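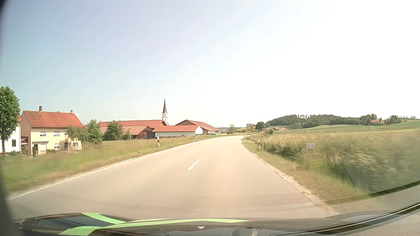

지방도 유지관리 예산은 대체로 포장 면적을 기준으로 배분된다. 이 방식은 계산이 쉽고 감사에 대응하기 좋지만, 파손이 시작되는 위치를 반영하지 못한다. 왕복 2차로 도로에서 먼저 약해지는 곳은 차로 중앙보다 포장 단부인 경우가 많다. 왼쪽에는 흰색 차선이 이어지고 오른쪽에는 포장과 풀밭이 만나는 자리에 거친 자갈이 드러난 도로라면, 면적 기준 평가표는 두 가장자리를 같은 값으로 처리한다. 평가 항목에 길어깨 상태가 아예 없기 때문이다.

Himangate 구간 관리대장을 예로 든다. 연장 3,734m 가운데 2,535m가 '양호'로 분류되어 있다. 판정에 쓰인 지표는 균열률, 소성변형, 종단 평탄성이다. 단부 침하와 배수 불량은 비고란에 적히며 점수에는 들어가지 않는다. 비고란은 17자까지만 입력된다.

Lendex 평가 프로그램을 도입한 뒤에도 사정은 같다. 입력 화면은 바뀌었으나 가중치는 이전 표를 그대로 옮겼다. Sestum 모듈을 추가하면 단부 항목을 넣을 수 있는데, 발주 규격서에 해당 항목이 없어 설치만 하고 쓰지 않는 곳이 있다. 장비를 더 사기 전에 규격서부터 고쳐야 한다.

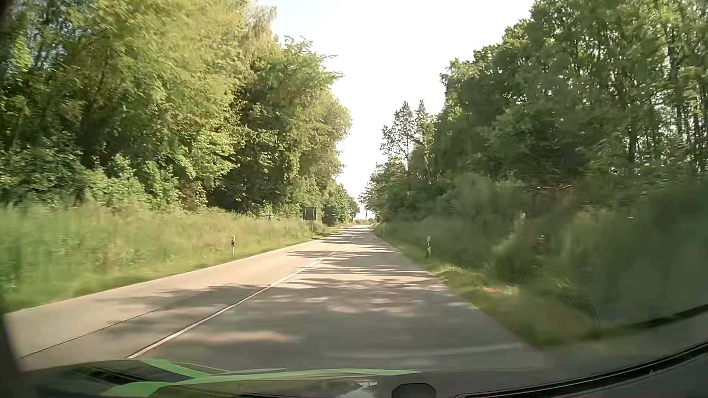

수목이 양쪽에 접한 2차로 직선 구간.

수목 구간은 별도 등급이 필요하다. 그늘진 포장은 건조가 늦고, 낙엽은 측구를 막으며, 뿌리는 단부를 들어 올린다. 세 요인은 작용하는 시기가 달라 연 1회 조사로는 함께 잡히지 않는다. 3월 조사만으로 등급을 확정하는 현행 일정은 낙엽기 배수 상태를 누락한다.

반론도 있다. 항목을 늘리면 조사 단가가 오르고, 과거 자료와 비교할 수 없게 된다는 것이다. 단가 문제는 일평균 교통량 3,000대 미만 구간의 평탄성 측정 주기를 늘려 상쇄할 수 있다. 비교 문제는 기존 점수를 유지한 채 단부 점수를 별도 열로 두면 해결된다. Tosh 서식이 이미 그렇게 되어 있다. 배분 기준에는 우선 단부 연장만이라도 포함하는 것이 옳다고 본다.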